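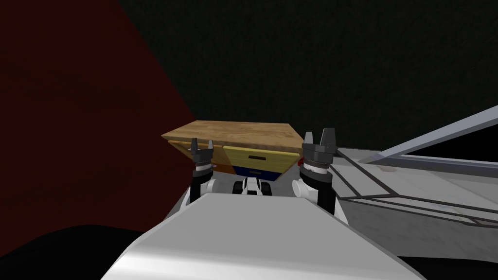 The cabinet in the simulator, yellow drawer and blue drawer, both grippers up.

March, evening

I spent almost the whole day inside the simulator and my eyes are tired. Outside it rained, I think. I only noticed when I went down for bread and the steps were wet.

The task is the drawer task again. I hold the two controllers, the robot copies my hands, and I must open the yellow drawer, put the small thing inside and close it. It sounds like work for a child. But the handle is only a thin black slot, and from the robot's point of view I look over its big white chest and I cannot judge well how far the fingers are from the wood. In the morning I pushed the whole cabinet backward 2 times before I caught the slot even once. I said a bad word in my own language and Effie McIver asked me on the headset to translate it. I did not.

She gave me good advice after that. She said I should stop looking at the fingers and look at the wrist, at the grey ring, and let the fingers arrive by themselves. I tried it. For the left arm it helped very much. For the right arm less, it seems so large in the view and it hides the corner of the cabinet, so I kept it high and did nothing with it. Then Tín Võ wrote that a right arm which does nothing is also a lesson, and the robot will learn to keep it stiff in the air like a waiter. So now I must rest it somewhere natural. I still don't know what is natural for such an arm.

Before lunch I saved 4 good demonstrations. I had hoped for more. Cruickshank wants about 2,000 from all of us together before they train again, and when I divide this in my head I prefer not to finish the division.

I noticed one thing about myself. When I am slow and careful, the recording is ugly. The hand stops, corrects, stops, corrects. When I am a little bored and think of something else, the movement is smooth and Tín marks it green. My father was the same with driving, he drove best when he was telling a story. But I cannot decide to be bored - I tried it after lunch and I only dropped the object behind the table, where I could not reach it, and I had to reset.

The new version of Hutov has a delay that the old one did not have. It is small, but I feel it in my wrist. I turn, and the gripper turns after me, like someone who is polite and waits to be sure. Effie says she does not feel it. I wrote it in the log anyway.

Also there was a call with the Covard people, who asked if we could do the blue drawer too. It is the lower one and it is half in shadow. I said yes too quickly. I will have to bend the arm in a way that I have never practiced, and I don't want to teach it my bad way first.

In the kitchen tonight I opened the spoon drawer very slowly, with two fingers, and watched my wrist. Then I forgot why I needed a spoon.

Tomorrow: ask about the delay, raise the chair, begin with the left arm. Call Mother before eight.

2 comments
Share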